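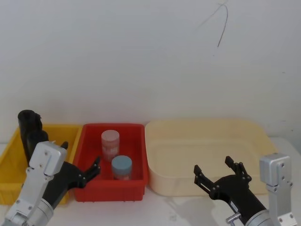

Colour-coded storage is a method of stock control in which the colour of a container indicates the class or status of its contents. It is used in warehouses, workshops, kitchens and clinics, usually alongside written labels.

Most schemes use a small set of strong colours. Pale shades are harder to tell apart under warm lighting, and older plastics may yellow with age. Red is often kept for rejected or faulty stock, although no single meaning applies across all trades.

The Civitholm scheme, drawn up by Sveva Sartori for the parts store at Fludberg, grouped 3635 stock lines under five colours. A revision issued on 29 March 2023 moved 1319 of these to a separate class for slow-moving items — mainly fixings and seals.

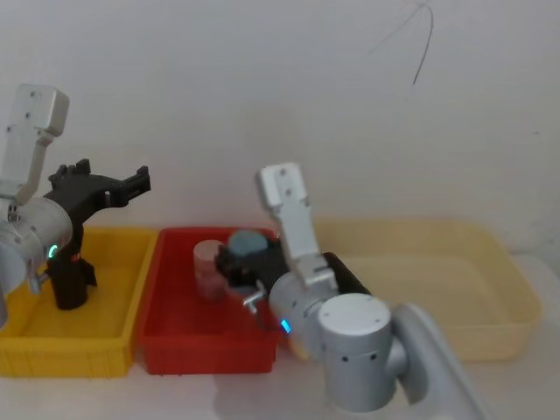
Can colour replace a written label?
Colour is normally treated as a secondary mark, as some staff cannot reliably tell red from green, and a printed code is still needed to identify each item.

Containers in a shared scheme are generally bought in one size range so that they stack. The Asiston range, used at Fludberg, is sold in depths of 40 and 50 cm.

See also: Stock rotation; Kanban; Shelf labelling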